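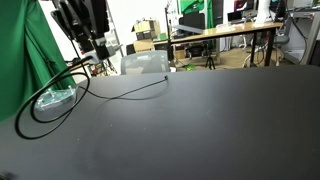
Ob ich denn nie ans Aufhören denke, wollte Mengal neulich in den Kommentaren wissen, nach 431 Einträgen müsse doch alles gesagt sein. Nö! Ich schreibe weiter, und die häufigsten Fragen sammle ich jetzt mal hier.

Worum geht's im Blog?
Um meinen Alltag, seit ich von Staken nach Sarnau gezogen bin (ganz allein, mit zwei Koffern und ziemlich viel Bammel). Mal dankbar, mal jammerig, je nach Tag.

Bist du noch traurig wegen damals?
Manchmal, klar. Im Dezember mehr als sonst. Aber ich rede inzwischen drüber, und das hilft mir sehr.
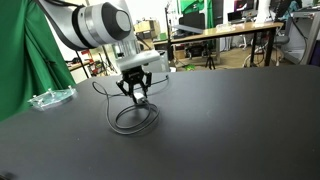

Wie oft kommt was Neues?
Meistens abends gegen 9, wenn ich Ruhe habe – versprechen kann ich nix!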